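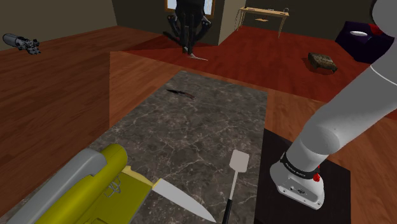 Wed 15 May

I spent most of last week getting the counter cell in Dudano back into a state where I trust it. Dudano is our name for the simulated room: one arm, one slab of marble, a few utensils, and more furniture than the job needs. It had been left alone since November, when the Oltgate job took over everything, and it had drifted.

The first problem was the arm's base. I had moved it by hand at some point to get more reach over the counter and typed the new position into the scene but not into the planner's config. The two disagreed by 4 centimeters. You can run for a long time like that without noticing if you only do big moves. Then you ask for something small and flat and the fingers close on air. I took the number out of the config completely, and the planner now reads the base position from the scene when it loads.

The second problem was resting contact. Thin objects on the counter would creep. Leave the scene running with nothing commanded and after a few minutes a knife had turned by itself. I had been blaming friction, so I went through the friction settings one at a time and got nowhere. The real trouble was the collision shape on the slab, which didn't match the slab you see. It had been scaled separately from the visible mesh and one side was slightly higher. I rebuilt it as a plain box and left the friction alone.

After that I redid the home pose. The old one parked the wrist too close to the counter, and any reset that put an object on that side started with a collision. Moving the elbow out and the wrist up fixed most of it. I also lowered the speed limit on the first move out of home.

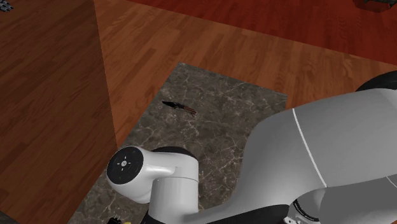
Viewpoints took me the rest of the week. I wanted one on the arm side that I could leave open all day while checking contact, and I kept ending up with the upper link filling half of it. In the end I accepted that. What matters to me is the open stretch of marble between the wrist and the folding knife, and from this side I get a clear look at it, with the blade pointing away from the arm. The dark blade on gray stone is harder to pick out than I'd like, but the reddish-brown on the handle helps.

With all that done I ran 200 resets overnight and had the script write down where everything came to rest. Only 2 were bad, both with an object placed so near the edge of the slab that it tipped off. I pulled the placement limits in a little. Seed 1727 was the worse of the two, so it goes in the regular checks from now on.

Still to do:

Sort out the gripper's closing force, which is set in two places.

Write down the joint limits we use, as the only copy is in an old email from the Nieto trial.

Put the same changes into the copy of the room that the Plarkham office runs - theirs still has the old base position.

The Plarkham copy comes first. I'll do that on my next visit and run the resets there too.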